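The Slow Education of a Laundry Robot

9 min read

On Thursday morning, before she touches anything else, Sarita Bisht empties the basket. She works on the second floor of a former printing house in Elville, where Stekum keeps its teaching rooms, and her job is to show a machine how clothes are folded. She has done this for 16 months. Before that she managed the back office of a dry cleaner in Trunthorpe, and she still looks at a collar the way a customer would.

The company does not write rules for folding. It tried this in the early days, and the engineers speak about that period with a certain embarrassment. A shirt has no fixed shape, so a rule which is good for one shirt fails at the next. What they do now is collect examples. A person guides the two arms by hand controls through a complete task, the cameras and the joints are recorded together, and the recording goes into a library. When the library is large enough, a model is trained on it and is allowed to try alone.

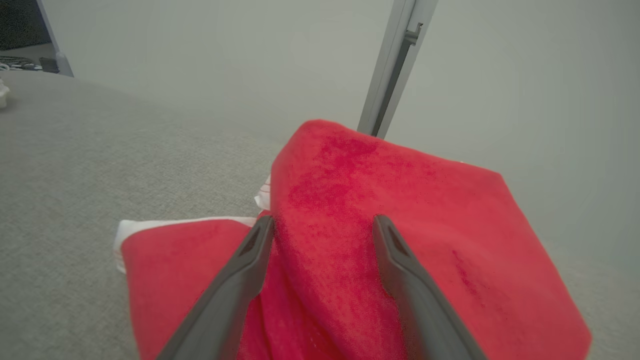

How many examples does a robot need before it can fold one piece of clothing?

For a single kind of garment, Stekum starts training at 207 recordings, and then adds more where the model is weak.

This number surprised me, I had expected thousands. But Bisht explained to me that the quality of the recordings matters very much, and that a bad habit in the teacher becomes a bad habit in the student. In her first weeks she had the custom to pause before each grasp while she was thinking. The model learned to pause also. It would stop over the cloth for several seconds, like somebody who forgot why he entered a room, and then continue. All those recordings had to be taken out again.

"I was ashamed," she told me. "It was my own hesitation, and I had to watch the machine do it."

Today she records in blocks of 60 minutes, with a break after each. Between two recordings she throws the clothes again, and she takes care to throw them badly. If the garments always begin in the same position, the model learns the position and knows little about the cloth. There is a sheet on the wall outside the room where the operators note which starts were used, and it is written in three different handwritings.

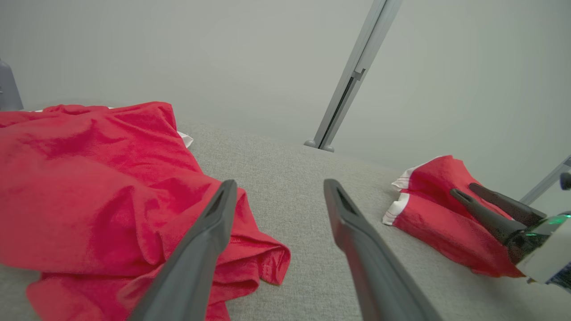

Two grippers and plenty of red cloth during a session at Stekum.

The color is a question of its own. When everything on the table is of one color, it is harder to see where one piece ends and the next begins, and the edges become important. Bisht likes such sets. A model which was trained only with easy contrasts, she says, will be lost in a real household, where people buy the same shirt three times. The engineers at first wanted to leave the difficult sets for later. She asked them to mix these in from the beginning, and after some discussion they agreed.

There is also the matter of what to do with mistakes. When a sleeve slips away, the operator could delete the recording and start again, and for a long time this was the practice. Then a visitor from Soltani, a firm that sorts returned clothing, asked what the robot does when it fails. It had never seen a failure, so it had no idea. Now a part of each block is reserved for recoveries: the operator drops the cloth on purpose, goes back, and takes it again.

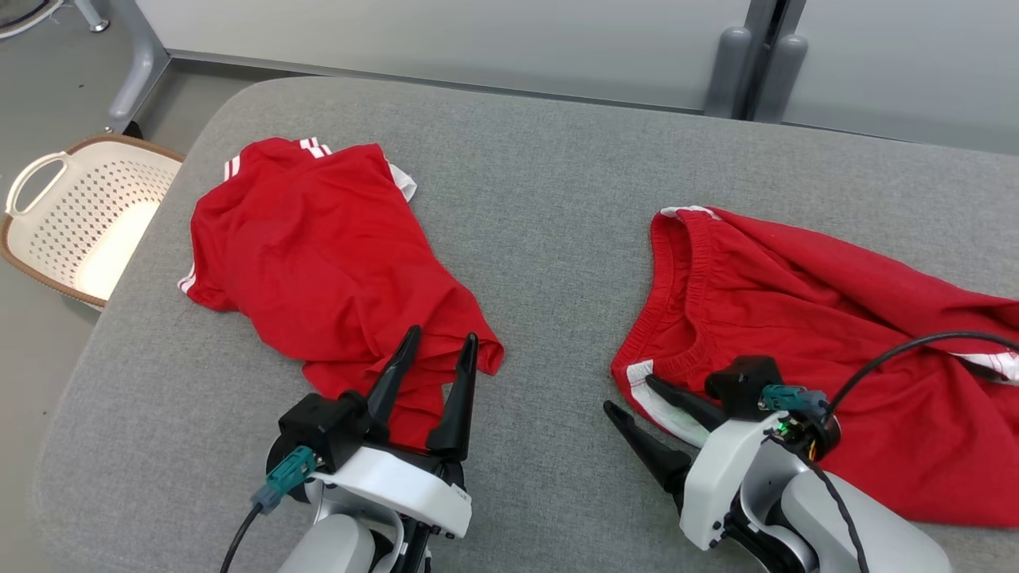 These recoveries are tiring to record, because one must make an error that looks like a true error. Bisht keeps a small notebook with the ones she has seen the model make when it was working alone, and she copies them. Grasping two layers when one was wanted is the most common. Another is to close the fingers a little too early and take only air.

The last set of recordings I saw her finish had 239 in it, and she had rejected many others. She reviews them in the afternoon at double speed, with tea, and marks each with a letter. I asked whether she would trust the result in her own home. She thought about it for some time. For towels yes, she said, for her husband's good shirts not yet, and then the basket was full again and she went back in.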